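Tisari two-arm sort, ticket: policy places on the wrong plate when the cubes start close together
Status: Reopened
Component: Pal (imitation policy), colour matching
Reported by: Ludmila Kolář
Assigned to: Ludmila Kolář, by virtue of having opened it

Summary
Task is one foam cube to the plate of its own colour, then the other cube to the other plate. Purple to lavender, yellow to yellow. A toddler would be bored. Pal does it happily when the cubes start well apart. When they start as neighbours, the first pick is usually fine and then the second arm heads for whichever plate the first arm just visited, like someone following the crowd out of a train station.

Expected: each cube on its matching plate.
Got: both cubes on one plate, one plate left bare, episode logged as complete.

Environment
Checkpoint from step 3000 of the March fine-tune, trained on 200 teleoperated episodes. Action chunk length 20. Both arms on the current controller build. Nothing else changed, and I know what everybody says about tickets that say nothing else changed.

Log

First entry. Suspected calibration, as one does. Re-ran hand-eye on both arms using the tape grid for reference points. Residuals were dull. Replayed a recorded episode open loop and the grippers went where the recording said they should. Not calibration.

Second entry. Suspected lighting. Lavender is an unhelpful colour that turns into grey if you look at it sternly. Pulled the frames from the failed runs and checked the plate pixels by hand. The two plates separate cleanly in every one of them. Swapped in the older camera exposure settings anyway and got the same failure with worse pictures.

Third entry. Moved on to the plates themselves. Took the yellow one off the paper and ran with lavender only, to see whether the policy would refuse the yellow cube or park it somewhere creative. 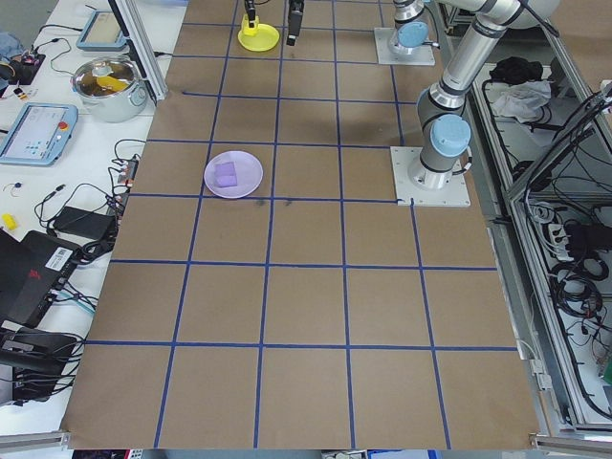 With one plate the policy should stop after the purple cube, as there are demonstrations in the set that do exactly that. It mostly did. So it can tell a cube with a home from a cube without one, and I went back to blaming the close starts.

Fourth entry. Went through the training episodes by start position. This took the whole afternoon and a quantity of tea. The teleoperators at Lostmont are tidy people and they laid the cubes out tidily, with a good stretch of paper between them. Close starts hardly exist in the data. Of the 200 episodes, 12 have the cubes in the same grid cell. In all 12 the purple one goes first. The policy has therefore learned what to do next from a very small and very consistent family of examples.

Fifth entry. Set up close starts on purpose and stepped through one chunk at a time, pausing at each boundary to dump the attention maps.

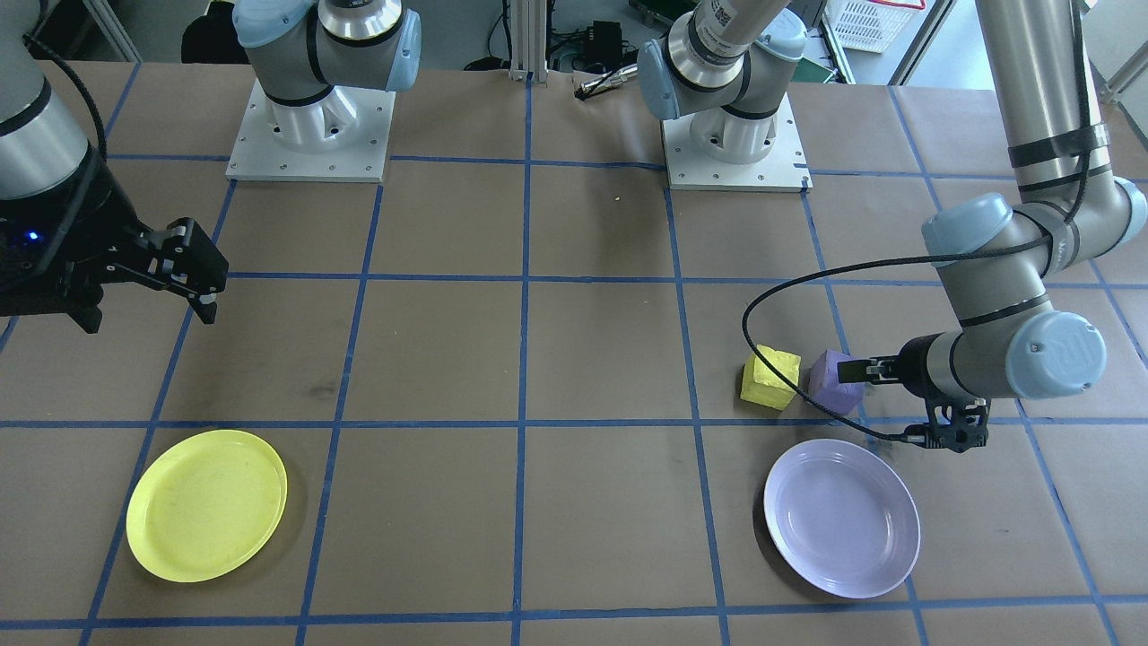 Purple cube in the right gripper, yellow cube beside it, both plates out.

The dumps are more interesting than I wanted them to be. At the pick, attention sits on both cubes as a single lump. Once the first cube is over its plate, the lump goes with it, and the second arm's target gets pulled along. Because a chunk is 20 steps, the arm has committed before it sees anything that would change its mind. Halving the chunk length made it hesitate more and fail more slowly.

Sixth entry. Tried the masking method from the Stendovari notes: blank out the cube that has already been placed, then query the policy again for the second pick. Crude, but it's a one-line change and I'm fond of those. On close starts the second cube now goes to its own plate in nearly all runs. Far starts are unaffected as far as I can tell.

Marked as resolved. Closed the laptop and felt competent for an entire evening.

Seventh entry. Reopened. Ran the order the other way round, with purple placed first by the right arm and yellow left to the left arm, mask on, both plates back in the usual corners.

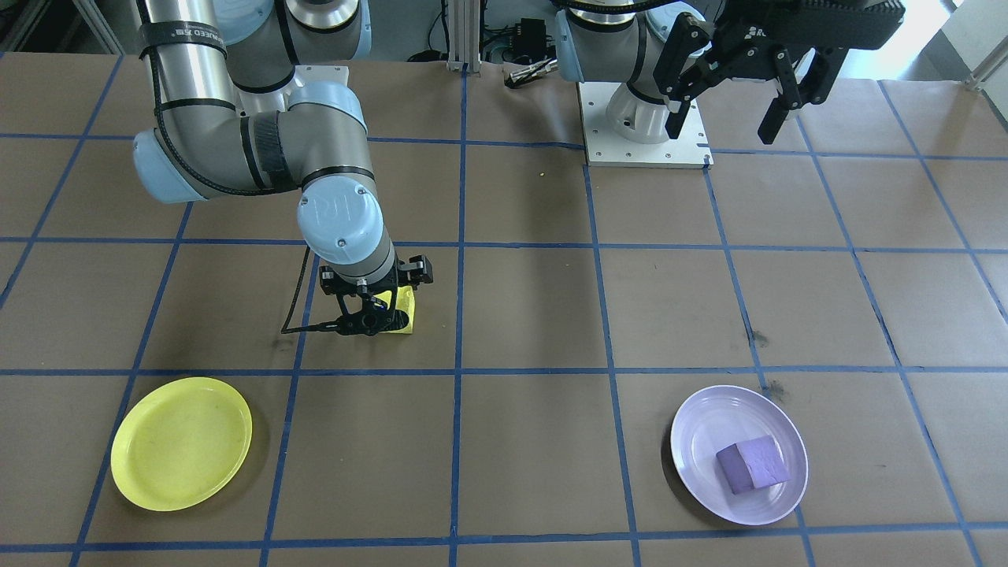 Lindalva Paiva: I don't think you should call the mask a fix. You've told the policy which cube is finished, and that's the bit it was meant to work out for itself. If the result goes in the write-up it needs its own row, separate from the plain policy, with the placed cube marked as given. I'd also like to see it when the first place fails and the mask goes on anyway. My bet is that the second arm carries on as though all is well.

Ludmila: Fair. Just tried that by nudging the first cube off its plate after the mask went on. Your bet pays out. The policy has no further interest in the cube, and it could roll to Winnipeg for all Pal cares.

Agreed changes
Mask stays behind a flag, off by default.
Separate row in the results table, labelled as using privileged state.
Ask Lostmont for more close starts, with the order mixed and the cubes laid out by someone untidy.
Completion check to look at both plates before it congratulates itself.

Leaving this open until the new episodes arrive. Please don't merge the mask branch in the meantime, even if it's the only thing that works.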